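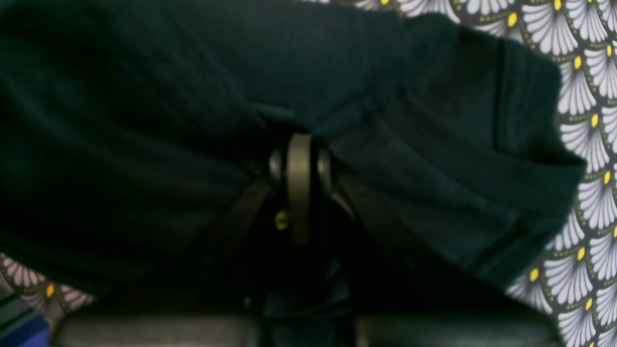 Garment Handling: Guidance for Student Teams
Mastdale College Robotics Club

Teams entering the Trornham challenge should practise with one knitted garment before attempting a mixed pile.

1. Lay the garment on the patterned cloth. Dark knitwear is easier to judge against a light print.

2. Open the gripper fully and bring the wrist down slowly over a fold. A cuff or hem offers a thicker edge to hold.

3. Close the fingers at the lowest force setting. Check the wrist view for creases spreading from the grip.

4. Lift, hold for 30 seconds and lower. Do not pull sideways, as ribbed fabric stretches easily.

5. Record the attempt in the team log, including failed lifts.

At least 2 members must be present whenever the arm is powered. Completed logs are to be handed in at room 26 by the end of April.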